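Ticket: Musterladen — Mittelfach schief, Stahltisch, Drehstuhl
Bereich: Einrichtung / Ladenbau
Priorität: mittel (war hoch, runtergestuft von R. Dalgleish)
Gemeldet von: Maysoun Nimri
Bearbeitung: Hnat Boiko
Status: teilweise gelöst

08:12 — Maysoun Nimri
Bitte jemand ins Musterladen-Zimmer. Regal Marus, das dunkelgraue. Chipsdosen im mittleren Fach stehen nicht grade, ich stell sie hin, dreh mich um, wieder schräg. Kundentermin mit Ugwu ist am Mittwoch, bis dahin muss die Reihe stehen. Außerdem Stahltisch kippelt und der Drehstuhl dahinter sackt weg. Alles in ein Ticket, hab keine Zeit für drei.

08:20 — Hnat Boiko
Angenommen. Rückfragen vorab:
Nur Mittelfach oder oben auch?
Kippen alle Dosen oder immer die gleiche?
Hat wer die Fachböden umgehängt seit August?

08:31 — Maysoun Nimri
Oben weiß ich nicht, da komm ich schlecht ran. Unten ist nichts drin, kann ich also nicht sagen. Meistens die blaue. Umgehängt: ja, Anas, wegen der neuen Etiketenleisten.

08:34 — Anas Abou Jaoude
Hab nur den mittleren Boden einmal raus und wieder rein. Gleiche Rasterhöhe. Leiste vorne drauf, fertig. Hat da noch gepasst.

09:05 — Hnat Boiko
War kurz drüben. Wasserwaage auf Mittelfach, quer ok, längs nicht. Fällt nach vorn. Nicht viel aber man sieht es. Dazu ist der Boden glatt, die Dosen haben unten nur den schmalen Rand. Boden mit der Hand angehoben: hinten rechts Spiel, da sitzt der Haken nicht ganz im Schlitz. Noch nichts gemacht, wollte erst wissen ob das Fach leer geräumt werden darf.

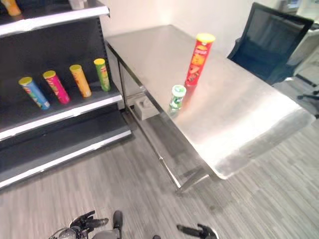

Mittelfach Marus: blau (lehnt leicht), pink, orange, grün. Rote Dose und kleine grüne Flasche auf dem Stahltisch.

09:11 — Maysoun Nimri
Darfst du, aber Reihenfolge merken!! Steht so im Trinska-Plan. Blau links, grün ganz rechts. Die rote bleibt auf dem Tisch, die brauch ich für die Vergleichsnummer. Fläschchen auch stehen lassen.

09:14 — Hnat Boiko
ok

09:48 — Hnat Boiko
Versuch 1: Boden raus, Haken gereinigt, wieder eingehängt. Links rastet sauber, rechts nicht hörbar. Mit Handballen nachgedrückt, dann klack. Wasserwaage besser. Dose draufgestellt, bleibt. Zweite Dose daneben, bleibt. Einmal gegen das Regal gelehnt — erste Dose schief. Also Haken wars nur zum Teil.

10:02 — Higinio Salinas
Lese hier nur mit, aber: steht das ganze Regal auf dem Teppich? Wir hatten das im Lager in Halle 2 auch, da war nicht der Boden schuld sondern der Teppichboden, gibt vorn nach wenn Last drauf ist. Schaut mal auf die Stellfüße vom Sockel, bei Marus sind die unter der vorderen Blende. Blende nach oben abziehen, nicht nach vorn! Sonst brechen die Clips.

10:06 — Hnat Boiko
Steht auf Teppich, ja. Guter Punkt. Blende geht schwer. Versuch ich nach der Pause.

10:40 — Hnat Boiko
Blende ab, Clips noch ganz. Linker Fuß ganz reingedreht, rechter halb raus. So hat das bestimmt schon ewig gestanden. Beide vorne ein Stück raus, Kontermutter fest. Danach:
Sockel quer: ok
Sockel längs: ok
Mittelfach längs: ok
oberes Fach längs: minimal nach hinten, lass ich so, die Dose oben stört das nicht.
Mittelfach ist lt. Datenblatt 85 cm breit, hab über die ganze Breite geprüft, hängt in der Mitte nicht durch.

10:44 — Rory Dalgleish
Gehen wir damit auf mittel runter? Ugwu schaut sich in erster Linie die Anordnung an und nicht die Wasserwaage. Ich brauch den Raum ab 14 Uhr.

10:45 — Hnat Boiko
Von mir aus. Tisch und Stuhl sind noch offen.

11:10 — Hnat Boiko
Stahltisch. Gestell geprüft, untere Querverstrebung: eine Schraube lose, nachgezogen. Kippelt weniger. Rest kommt vermutlich wieder vom Teppich. Kappen an den Füßen sind ok. Kleine Kiste unterm Tisch, wem gehört die? Hab sie nicht angefasst, stört beim Schrauben.

11:13 — Maysoun Nimri
Kiste bleibt bitte! Da ist mein Kram drin für den Umbau.

11:15 — Hnat Boiko
Bleibt. Noch was zum Tisch: Platte voller Schlieren. Wer wischt die mit Glasreiniger? Bitte lassen. Edelstahlpflege, mit dem Schliff, wenig, trocken nachreiben. Bei dem Deckenlicht sieht man jeden Wischer und auf den Kundenfotos dann auch.

11:17 — Anas Abou Jaoude
Glasreiniger war ich. Stand halt da.

11:52 — Hnat Boiko
Stuhl jetzt. Schwarzer Netzstuhl hinterm Tisch. Beschwerde war: sackt ab. Draufgesetzt, hoch, warten. Nach kurzer Zeit merklich tiefer, ohne Hebel. Nochmal, gleiches Ergebnis. Beim Zurücklehnen knackt es dazu irgendwo vorn.
Mögliche Ursachen, von billig nach teuer:
Hebel klemmt und drückt dauernd leicht aufs Ventil
Mechanik unterm Sitz locker
Gasfeder durch
Mach ich in der Reihenfolge.
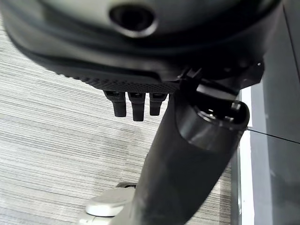
Hebel zuerst, wie gesagt. Läßt sich bewegen, kommt aber träge zurück. Staub und irgendwas Klebriges am Drehpunkt, mit Tuch und Pinsel raus, Tropfen Silikon. Kommt jetzt von allein zurück. Wieder draufgesetzt, gewartet — sinkt langsamer, aber sinkt. Schrauben an der Mechanik nachgezogen, eine nahm noch eine halbe Umdrehung. Knacken weg. Sinken nicht.

12:20 — Hnat Boiko
Also Gasfeder. Selber tauschen geht, brauche aber Rohrzange und das Teil. Kann jemand nachsehen was Cutumeo da liegen hat? Maß steht auf dem Aufkleber unten, den krieg ich nicht gelesen, ist abgerieben.

12:33 — Higinio Salinas
Cutumeo führt zwei Längen. Nimm nicht die kurze, die ist für die Kassenstühle. Schick mir Hub in mm, dann leg ich die richtige raus. Messen: ganz hoch, sichtbare Stange ab Oberkante Standrohr, dann ganz runter, Differenz.

12:35 — Hnat Boiko
Mess ich morgen, bin gleich weg.

12:36 — Maysoun Nimri
Und worauf sitz ich bis dahin

12:38 — Hnat Boiko
Auf dem. Ist halt tief. Keine Unfallgefahr, sinkt ja langsam. Oder Hocker aus dem Lager.

13:30 — Anas Abou Jaoude
Räume jetzt Mittelfach wieder ein, mit den restlichen Sorten. Wasserwaage liegt oben auf dem Drucker falls jemand sucht. Frage zum Plan: Trinska zeigt zwischen der orangegelben und der blauen keinen Abstand. Maysoun will aber einen, oder?

13:34 — Maysoun Nimri
Ja Abstand! Da kommt die Preiskarte hin. Plan ist alt. Schachtel ganz nach links, dann dunkelrot, orangegelb, dann Lücke, dann blau bis grün. Hab ich Rory auch schon gesagt.

13:36 — Rory Dalgleish
Hast du. Plan aktualisiert trotzdem keiner. Und bevor die Frage kommt: von den Preiskarten sind 4.000 gedruckt, mit altem Format. Die werden verbraucht. Lücke also passend zur alten Karte lassen und nicht zur neuen.

13:38 — Maysoun Nimri
Alte Karte ist breiter?

13:38 — Rory Dalgleish
Bisschen.

13:51 — Anas Abou Jaoude
So drin jetzt. Bitte gucken ob ok: 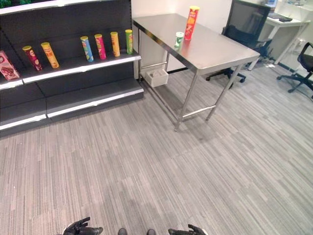
Mittelfach mit Schachtel links, Lücke zwischen orangegelb und blau. Unterstes Fach frei.

13:55 — Maysoun Nimri
Abstand passt. Schachtel noch ein Stück rein bitte und die Dosen mit dem Logo nach vorn drehen, nicht irgendwie. Sehen für mich immer noch leicht schief aus?

13:57 — Anas Abou Jaoude
Das ist weil man von oben draufschaut. Geh mal in die Hocke davor. Wasserwaage sagt grade.

13:58 — Maysoun Nimri
Mach ich wenn Rory raus ist.

14:02 — Rory Dalgleish
Bin drin, Tür zu. Tür auf ab 15:30.

15:41 — Maysoun Nimri
War in der Hocke. Stehen. Hab am Regal gewackelt wie Hnat, blaue bleibt auch. Regal kann von mir aus zu.
Tisch: an der vorderen Ecke gibt er noch nach wenn man sich aufstützt. Kann man da was drunterlegen? Aber bitte nichts was man sieht, keine Bierdeckel.

15:50 — Higinio Salinas
Filz bringt auf Teppich nichts. Nimm die harten Unterlegplättchen, grau, Kiste bei der Packstation. Fallen auf dem gestreiften Teppich auch nicht auf. Ein Plättchen, schauen, sonst zweites.

Nachtrag, nächster Morgen

07:55 — Hnat Boiko
Plättchen drunter, eins reicht. Tisch steht. Aufgestützt, nichts. Verstrebung nochmal geprüft, fest.
Regal über Nacht: keine Veränderung, Waage wieder drauf, passt. Blende sitzt wieder, oben rechts ein kleiner Spalt, bekomm ich nicht zu. War vorher vielleicht auch schon.
Stuhl gemessen, Hub an Higinio per Mail. Warte auf Rückmeldung.

08:10 — Higinio Salinas
Hub passt zur langen. Hab aber keine da, muss Cutumeo nachliefern. Bestellt. Kommt in die Hauspost, Name Boiko drauf.

08:12 — Hnat Boiko
Danke. Trinska-Plan ist nicht meins, bitte eigenes Ticket, sonst bleibt das hier ewig offen.

08:19 — Anas Abou Jaoude
Mach ich auf.

Stand je Punkt
Regal Mittelfach: erledigt. Ursache Stellfüße vorn + Haken hinten rechts
Stahltisch: erledigt. Schraube Querverstrebung, Plättchen
Reinigung Tischplatte: Hinweis ausgehängt, Edelstahlpflege im Schrank
Drehstuhl, Knacken: erledigt
Drehstuhl, sinkt ab: offen, Gasfeder bestellt
Plan Trinska, Lücke für Preiskarte: ausgelagert, A. Abou Jaoude

Für den nächsten der am Marus was umhängt: Boden hinten zuerst links, dann rechts, dann mit dem Handballen auf beide Ecken bis es klackt. Danach Waage drauf, längs UND quer. Stellfüße nur mit gelöster Kontermutter drehen und vorher die Fächer ausräumen, Dosen rollen weit.

08:26 — Maysoun Nimri
Hocker aus dem Lager ist übrigens auch kaputt. Neues Ticket?

08:27 — Hnat Boiko
Neues Ticket.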